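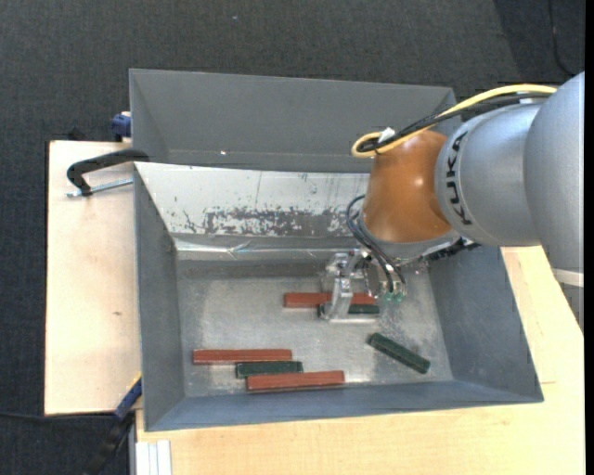 16 June 2024

Spent the morning on the grasp planner again. The wall check in Zerulby was rejecting almost every pose for blocks lying near the front of the bin. I had the left and right walls modeled as vertical planes, and the left one isn't vertical, it slopes inward. Replaced the box with a mesh made from the depth scan and the rejections dropped to something I can live with. Should have done that in March when we first clamped the bins down.

Next problem was segmentation. When a green block touches the long side of a red one the two come out fine, color does the work. Two of the same color end to end still get merged now and then, and the planner then goes for the middle of a block that doesn't exist. Gemechu Bogale wants to split on known length. I'd like to try an edge term first. We agreed I get until the end of the week and then we do it his way.

The scratched metal is a nuisance for depth. Bright streaks on the folds give holes, and the hole filling turns them into little ridges. The planner treats a ridge as an obstacle and backs off. I masked anything within 12 mm of the wall mesh that has no color support. Crude, but the ridges are gone from the map. Need to check I'm not masking thin slivers of real blocks pushed up against the wall.

After lunch I reran the log set through the new build, 3339 grasp attempts. It took longer than I wanted because the collision checker still runs on one thread. Failures on approach are down. Failures after closing are about the same, so those are not a planning issue, or not mainly. My guess is the approach angle is fine and the last bit of motion nudges the block before the fingers close. Added a log line for the wrist force over the final 10 mm so I can look.

Timing bug: the pose estimate was being stamped when it was published and not when the frame was captured. With a static bin it makes no difference. It will matter the moment we take a frame while the arm is moving. Fixed and pushed.

Called Kravchuk about the driver license, still no answer on the second seat.

Left at 1730. Tomorrow:

- edge term for same-color pairs
- plot the wrist force logs
- try threading the collision checker
- ask Gemechu for his length table
- merge the mesh branch before it drifts any further from main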